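Workshop Tips > Floors and Surfaces > Mobile Whiteboards

Caring for a mobile whiteboard and the floor under it

By Tamara Mocanu
Updated 6/23/25

Print this page | E-mail this page

A rolling whiteboard needs very little maintenance, but most of the ones I am asked to look at have had none. The surface is gray, the casters squeak, and the floor underneath has a set of arcs worn into the finish. All three problems can be dealt with in an afternoon using ordinary supplies. The notes below apply to painted steel and melamine boards on a two-legged stand. Glass boards are easier to clean and much heavier to move, and are covered separately.

Identify the surface first

Hold a refrigerator magnet to the board. If it sticks firmly, the surface is either painted steel or enameled steel. If it does not stick, the surface is probably melamine, which is porous and stains sooner. Melamine should not be left with writing on it for more than a day or two. Enameled steel can be left for weeks and will still wipe clean.

Routine cleaning

1. Dry-erase the whole board with a clean felt eraser, working top to bottom.
2. Dampen a microfiber cloth with plain water and wipe in straight passes.
3. Dry at once with a second cloth.

Do this weekly on a board in daily use. A dirty eraser puts back nearly as much as it takes off, so wash the felt or replace the pad every couple of months. Paper towels leave lint and will slowly dull melamine.

Removing ghosting

Ghosting is old dye and binder left in the surface. Write over the worst of it with a fresh black marker and wipe while wet; the solvent in the new ink lifts some of the old. For what remains, use isopropyl alcohol on a cloth, one section at a time, with a window open. Keep alcohol away from printed grid lines, which may come off with the ghosting.

Commercial sprays also work. I have used Skamico board cleaner on painted steel with good results and on melamine with fair results. Test any product in a lower corner. Do not use scouring powder, melamine foam sponges or steel wool. They remove the stain along with the gloss, and the patch will ghost worse than before.

Permanent marker comes off with alcohol. Ballpoint usually does too, but the tip may have scored the coating, and a score cannot be cleaned out.

Tape and adhesive

Tape left on a board for a season will leave residue. Warm it with a hair dryer on low, peel slowly at a flat angle, and roll off what is left with a fingertip. Finish with alcohol, then water. On steel boards, use magnets and avoid the problem.

Legs, casters and fasteners

Lay the board on a blanket, face up, with a second person holding the stand. Check each caster for hair and thread wound around the axle. A seam ripper cuts it out quickly. Put one drop of dry PTFE lubricant on each axle. Oil works for a while and then collects dust.

Tighten the bolts where the legs meet the uprights. A board that sways when written on nearly always has a loose bolt here. If a bolt will not hold, fit a lock nut of the same thread.

Replacement casters are sold by stem diameter and thread, so remove one and measure it before ordering. The Gebru set I fitted in May had soft polyurethane treads, which are the right choice for hard floors. Hard nylon wheels roll more easily on carpet and mark nearly everything else.

Placement on laminate

Laminate flooring has a thin wear layer and cannot be sanded, so damage from a stand is permanent. Sweep before rolling the board; most scratches come from grit caught under a wheel. Splayed legs also need more floor than the board width suggests. The black legs on the stand here run out diagonally well past the writing surface, on small wheels, and that whole footprint has to be kept clear. Route cables away from it. Thin leads lying loose across a floor, like the black and white ones toward the right, are easily pinched by a caster and should be taped flat or moved to the wall side before the board is shifted.

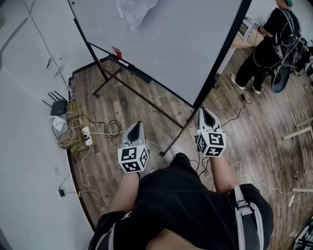

Keep the tray lightly stocked. Eraser dust builds up in the corners and gets carried back to the surface, so empty the tray and wipe it whenever the board is washed. A red marker or eraser and one other small item, which is all the tray above seems to hold, is a sensible load. Store markers flat so the ink does not settle at one end. Anything stuck near the top edge, such as the crumpled translucent sheet on this board, should come down before cleaning, and the spot behind it should be checked for residue.

Moving the board

Unlock all casters, take hold of both uprights at waist height and push. Pulling by the top edge can tip the stand. At a door threshold, lift one end over at a time. Lock the casters again before writing.

Print this page | E-mail this page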